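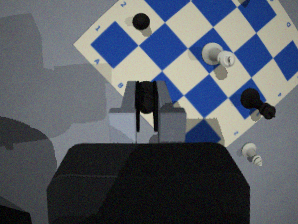 **Vidal Chess Club - minutes of the autumn meeting**
Monday, October 19, 2026, upstairs at the Plevent café
Chair: Olaia Olmedo. Minutes: me, again.

## 1. Last minutes

Agreed as a true record, apart from the line about the biscuits, which Olaia asked to have struck out. It has been struck out.

## 2. Money

We have £232 in the bank. The café wants £296 for the room up to May. Members looked at these two numbers for a while.

It was suggested that we ask the café to take less. Olaia said she had already asked and the answer had been friendly but short. After some talk about a raffle (we still have the prizes from the last one), it was agreed to put subs up by £2 a head from the next club night. Carried, with two against, both of whom then asked if they could pay later.
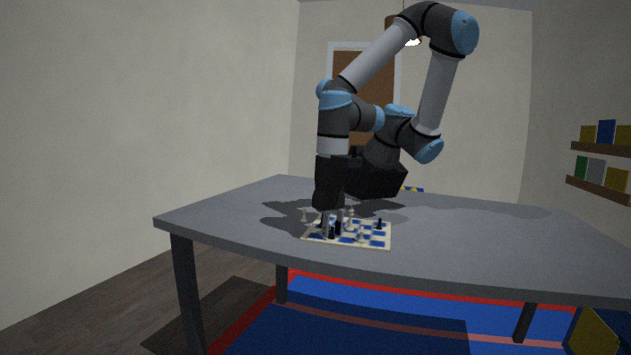
## 3. Match against Rivik

Lost. The captain's report ran to four pages and blamed the draught. Taken as read.

The return match is at home. Rivik have asked for proper tea this time and for the clocks to be set to the same time as each other. Olaia will see to the clocks.

## 4. Boards and sets

Long discussion. Half the room want to stay with blue and cream for club nights, the other half say they can't think on anything but green. A vote was held and tied. The chair used her casting vote for blue and cream, then explained at some length that she had no strong feelings.

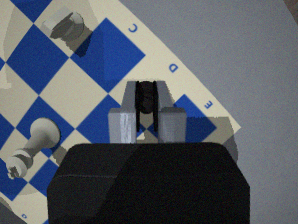
*Blue and cream, as voted for under item 4.*

The Kavano travel set is still missing a bishop. A salt cellar has been standing in for it since May and has, on the whole, played better than I have. Anyone who finds the bishop should hand it in and say no more.

## 5. Beginners' evening

To go ahead on the usual club night, half an hour early. Three members offered to teach the openings and no one offered to teach the endings, much as you'd expect from our results. 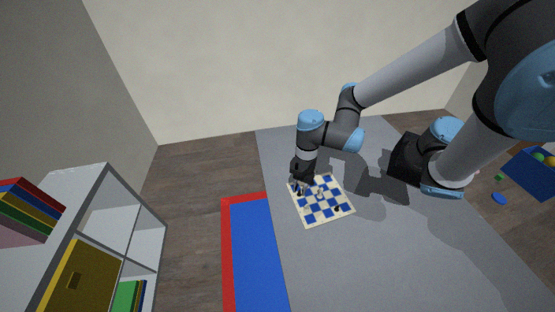 The poster needs new wording, as "all welcome, within reason" was felt to have put people off. Olaia to write something kinder. I am to print it.

## 6. Any other business

Talking during games was raised. The discussion was loud. Held over to the next meeting.

Closed at 9.40, when the café turned the lights off.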